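Mendari open basket in turquoise: a review after a few months on the floor
2019-08-10

I don't trust storage. Most of what gets sold to tidy a house is one more thing to tidy, and I have a cupboard of lidded boxes to prove it. So when the Mendari basket kept turning up in lists of cheap things that supposedly change your life, I bought one mainly to be annoyed by it.

It cost me 5 pounds in the Hirolside market hall, and I have since seen it for 4. At that money a plastic basket has very little to live up to. The label called it a "home organising solution", which is a lot to hang on a tub with holes in it.

What you get is a light turquoise basket with lattice sides, a solid bottom and a thick rim. No lid, no dividers, no wheels. It is the rim that made me pick this one off the pile. I had a cheaper basket before it with a thin edge that dug into my fingers whenever it held more than a couple of magazines, and it split near one corner in its first winter. The Mendari rim is smooth and fat enough to grab anywhere along its length. I have carried it up and down the stairs full of shoes, and once, stupidly, full of tins, and there is no split so far. I can feel it flex when it is heavy, mind you. I wouldn't do the tins again.

My test was the side table. Ours is low, has a pink flowery cloth over it, and collects everything that comes out of anyone's pocket. Phones, wrappers, sweets, packets of this and that, small cases whose contents have been forgotten. The theory, which you will have read on every tidying website going, is that you stand an open basket beside the dumping ground and things go in there instead. No lid to lift, so no excuse.

I gave the theory 22 days. For the first few I was quite impressed, then I noticed that I was the only person in the house using the basket, and that I was mostly using it because I was writing this. Everyone else carried on putting things on the table. It's at hand height and the basket is on the floor, so of course they did. 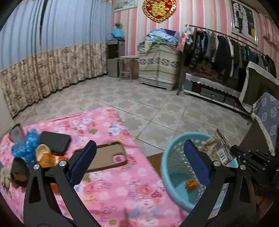 Flarkix wrote in, when I put a short version of this up last month, to say that I was doing it wrong and that a floor basket was never meant for pocket things: "You want a shallow tray on top for keys and phones, and the basket for rubbish and washing. You'd moan about a bucket for not being a shelf." There was more in that vein, including a recommendation to buy two more baskets.

I'll give way on the tray. A phone in a deep basket is a phone you are going to ring from the landline before the week is out, and it is also a phone that will have a shoe dropped on it. I won't give way on the two more baskets. If one isn't being used, three will be three times in the way.

Back to the thing itself. The solid bottom is a mixed blessing. Small items stay in, and a sweet or a hair grip won't drop through to the floor. On the other hand, crumbs and grit stay in as well, and the grit works its way into the angle where the wall meets the base, where a cloth doesn't quite reach. I ended up taking it outside and going round with an old washing-up brush. It dried quickly afterwards, I'll say that.

The lattice I was ready to dislike and mostly don't. You can see roughly what is inside without tipping it out, and damp things get some air. Swimming towels left in it overnight came out less foul than they do from a bag. Thin straps and charger leads do poke through the holes, though, and then you lift the basket and drag a lead across the room behind it. On a tiled floor it slides far too easily for my taste. A nudge with a foot sends it off, and there is nothing on the underside to stop it. I stuck on some felt pads, which made it slide better, so I took them off again.

I can't see the colour suiting everyone. It sits next to pink flowers in our house, and the two are not on speaking terms. Mendari does a grey, apparently, but the stall had never had it in and the woman there seemed doubtful that it existed.

For comparison I borrowed my sister's Hämmerli basket, which is the same idea with folding sides and cost her 19 pounds. It does fold flat. She has folded it once, to show me. The hinges catch fluff, and with a heavy load one side wants to give way at the wrong moment. It looks smarter, and its handles are kinder than a bare rim if you are going any distance. I would not pay the difference.

So is the Mendari any good? As a basket, yes, it's decent. It holds washing, towels, shoes and toys, it can be scrubbed, and it hasn't broken. As a cure for a messy table it did nothing at all that I could see, and I'd be wary of anyone who says theirs did. The table is still covered. Ours now lives by the back door, where it takes wet gloves and the dog's lead, and it gets used there every day without anybody being asked.

Good: price, rim, easy to wash, airy sides.
Less good: slides on tiles, traps grit in the base, leads poke through, colour.
Would I buy it again? Yes, at 4. I'll look at it again in September, when the wellies come back in, and add a line here if the rim has gone.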